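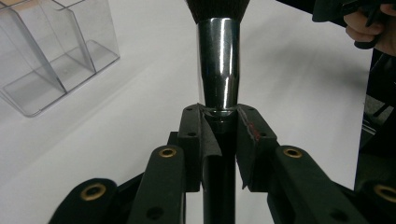

Black bristles, chrome ferrule, matt black handle

Powder brush care – how are you all washing the metal ones?

tansybrook
Started 8 July 2025
I have had this brush since December and would like it to last. Black bristles, silver ferrule, thin black handle. It's from the Stillora set and I use it for loose powder most mornings. So far I have washed it every fortnight with a bit of baby shampoo in a mug of warm water, then stood it in a glass to dry.
Two questions. Is standing it up wet a bad idea? And is there anything that keeps the ferrule shiny? It picks up fingerprints as soon as I touch it.

mill_lane_30
Yes, standing it up wet is a bad idea. Water runs down into the ferrule and softens the glue. I lost two brushes that way before I changed. Lay it flat on a folded towel with the bristles over the edge of the shelf so air gets underneath.
Don't use a mug either. Wet the bristles under the tap with the head pointing down and keep the metal out of it as far as you can.

pebbledash
I have stood mine up in a jar for years and none of them have come apart. I do squeeze them out well in a towel first. I think people worry about the glue more than they need to.

mill_lane_30
What make are yours? The cheap ones go at the join after a few months in my experience.

pebbledash
Mostly Vrabec, and a couple from the chemist. The chemist ones were not dear at all and they are still fine. I wash them once a month though, so they get less water than yours.

orchardgate
Once a month is not often enough if you use it daily. I do face brushes weekly and eye brushes every few days. With cream products it matters more.
For the ferrule, a dry glasses cloth is all I use. Don't put metal polish on it. It gets into the bottom of the bristles and you can't get it out again.

tansybrook
Thanks. Loose powder only on this one, no creams. Would you still do it weekly?

orchardgate
I would, but powder is easier. A quick wipe on a dry towel after each use and a wash every week or ten days.

pebbledash
Weekly washing will wear it out sooner than my jar will.

quaysider
I'm somewhere between the two of you. Every fortnight for powder, and always dried flat. I bought one of those hanging racks from Clastico that holds them head down, and it works but it takes up half the windowsill. The towel does the same job.
On soap, I went off baby shampoo because it left mine a bit limp. I use the Zalstead solid soap now. Rub the bristles on it in circles, then rinse until the water is clear. One bar has lasted me almost 300 days.

mill_lane_30
Agree on solid soap. Any plain unscented one will do, it doesn't need to be sold for brushes.

tansybrook
I have a plain bar in the bathroom, so I'll try that first. Does the head need reshaping after, or does it go back by itself?

quaysider
Squeeze it gently in the towel and shape it with your fingers while it's damp. A dense one needs to be left overnight. Mine feels dry on the outside well before the middle is.

orchardgate
Keep it off the radiator as well. I bent the bristles on a good one doing that.

tansybrook
Right, soap and towel tonight, and no more glass. I'll post again if the handle comes loose.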